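Undley College
Introduction to Packaging and Everyday Materials
Handout for Unit 2: Corrugated Board, Paperboard and the Folded Box
Posted May 2, 2019

Welcome back! Last time we got as far as pulp and how it turns into a wet sheet on a moving screen. Now we get to my favorite part of the whole course, when the sheet stops being a sheet and starts holding things up. Please read this before the lab session and bring a ruler, a pencil and something to cut with.

Words we will use

Paperboard is thick paper, usually one solid layer or a few layers pressed together. Cereal boxes are paperboard. So are most tissue boxes and a lot of the cartons in your medicine cabinet.

Corrugated board is a sandwich: a flat sheet (the liner), a wavy sheet (the medium) and usually another flat sheet. Moving boxes are made from it. People call both of these "cardboard," and in normal conversation that's fine, but in your lab reports please pick the right one.

Flute is the name for one wave in the medium. Flutes come in different sizes, and the sizes have letters. The letters are not in size order, which drives everyone a little crazy. A flute is big, B flute is smaller, C flute falls between them, and E flute is tiny (it was developed later, and you can see the naming was already a lost cause).

Score is a line pressed into the board so that it folds where you want. A score is pressed, a cut goes through, and a perforation is a row of little cuts.

Grain

Paper fibers tend to line up in the direction the sheet was moving when it was made. We call that the machine direction, and the other way is the cross direction. Tear a page of newspaper from top to bottom, then tear another from side to side. One tear runs nice and straight and the other wanders all over the place! I never get tired of doing this one, and I've left confetti in every classroom on the hall.

Board bends more easily around a line that runs along the grain. Fold across the grain and you may get a rough, cracked edge, especially on coated board, where the printed surface can split and show the raw fibers underneath. So when you lay out a carton, check the grain first. In corrugated board the flutes matter even more, and for a shipping box we nearly always stand them upright, like a row of little columns.

How a box carries weight

Most of the load on a stacked box travels down through the corners. The flat middle of each panel bows in or out under pressure and stops helping quite early, while the corners stay stiff because each one is two panels bracing each other. You can feel it for yourself. Press down on the middle of a long side, then press on a corner. Big difference, right?

This has some handy results for anyone who loads a truck or a closet. Line up the corners and the stack is strong. Turn every other layer sideways, like bricks, and the stack is steadier against tipping but loses a good part of its strength, as the corners of one box now rest on the weak middle of another. Letting a box hang over the side of a pallet is worse still.

Damp air is the other big enemy. Paper takes in water from the air, the fibers loosen up, and a box that did beautifully in a dry room can sag in a humid warehouse. Time counts too. A box that holds a load for an hour may not hold it all summer.

Cut-outs, windows and handles

Every hole takes something away, so where you put it matters a great deal. Keep holes away from corners. Round the ends of a slot if you can, since a sharp inside corner is an invitation to tear. Handles on a heavy box should sit high enough that the load hangs below your hands, with enough board left above the hole that it won't rip through.

Small finger notches are a different animal. They carry hardly any load and simply give you a place to get hold of something, and they are everywhere once you start looking: file folders, tissue boxes, game boxes, shoeboxes.
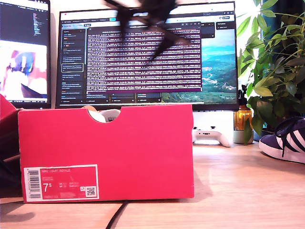
Fig. 1. Red shoebox with a semicircular finger cut-out in its top edge and a printed label on the long side.

Think about labels while you're at it. A box that will live in a stack gets read from one side only, so the label goes on the side that faces out. A barcode printed over a fold or wrapped around a corner may not scan at all.

Reading weights

Board is often sold by grammage, meaning the weight in grams of one square meter. Let's work through one together. Suppose you have a board marked 230 grams per square meter, and you cut a panel 1000 millimeters by 2000 millimeters. That panel is 2 square meters, so it weighs 2 times 230, or 460 grams. Easy! Now remember that grammage tells you weight and says nothing about thickness. A fluffy board and a tightly pressed board can share the same grammage and feel completely different in the hand.

In the lab

Work in pairs. Each pair gets two pieces of the Clirketti sample board, one with the grain marked and one without.

Find the grain of the unmarked piece by bending it gently both ways. Mark it in pencil.

Score and fold each piece once along the grain and once across it. Look at the folded edges under the magnifier and sketch what you see. Sketches can be ugly, but they need labels.

Build the open tray from the pattern sheet with no glue at all. Then load it with the flat weights, one at a time, and write down where it first starts to bow. Please keep your toes out from under the table.

For next time

Read the Granville chapter on glues and closures, skipping the section on staples. Bring one empty box from home that you think is cleverly made, flattened if possible, and be ready to tell us where its grain runs. The October group brought in some wonderful ones, including an egg carton that took up most of the hour.

Lab reports go in the tray outside the Mazandarani Room.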